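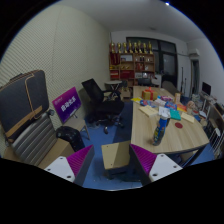
Figure 1. The shared office, seen toward the trophy shelf and the window.

A Place for Everything: Rearranging a Shared Office
Desta Jemal and Ayana Weldu
Project report, Workplace Design and Organization

Why we picked this room

When our instructor asked us to find a real room and make it easier to use, we both thought of the office at Tranitau, where Ayana had done her summer placement and where everybody had been so kind to us (thank you again for the tea!). It is a friendly room with blue carpet and perforated acoustic walls that keep it quiet, and people use it for desk work, for welcoming visitors, and, whenever somebody is traveling, for parking their bags.

We were allowed in over three weeks in February, mostly after four in the afternoon, and we were given a budget of 525 dollars, of which we spent 167.

What we found

The bags came up in every conversation we had. Figure 1 shows how they tend to gather along the wall: a dark gray bag with tan trim on top of a silver ridged suitcase, and the suitcase on top of a cardboard box. It's a tidy enough stack, but anything kept in a box like that is hard to get at, and people told us they would put off looking for things until the luggage was gone. There was also a black rounded thing on the floor near the purple sign, the sort of item that gets set down for a minute and ends up staying.

The sign itself stands on a small wooden stand with thin legs. Desta worried about it from the first visit, having knocked over a similar one at home, and we agreed early on that the floor near it should be kept clear.

The back of the room was in much better shape. The wooden shelving has square compartments that hold red boxes, framed items and small ornaments, and the row of gold trophies runs along the top. We had thought of moving the trophies to make space for supplies, and the staff talked us out of it very gently. They like seeing them when they come in, and after a few visits so did we.

What we changed

Most of the money went on a low luggage bench from Negash, 7 inches high, so that a suitcase can be lifted on and off without much bending. What had been in boxes by the wall went into labeled bins in the storage closet down the hall. We marked a walking path with removable tape, from the doorway past the mesh chair and the little round white table, and asked people to try it out before we made anything permanent.

We also tried the round table beside the sign, as a spot for visitors to leave a cup. It looked lovely but people kept bumping it with the office chair, so back it went.

How it was received

We left a notebook on a desk and got up to 7 comments a week, which was more than we had hoped for. The bench was the favorite. The tape was less popular, and one person wrote that it made the office feel like an airport. Our classmates working on the Patau reading room had the same complaint about theirs, so next time we would try a narrow rug.

If the project continues, we would like to add hooks near the door for helmets and small bags, and Ayana has already measured for them.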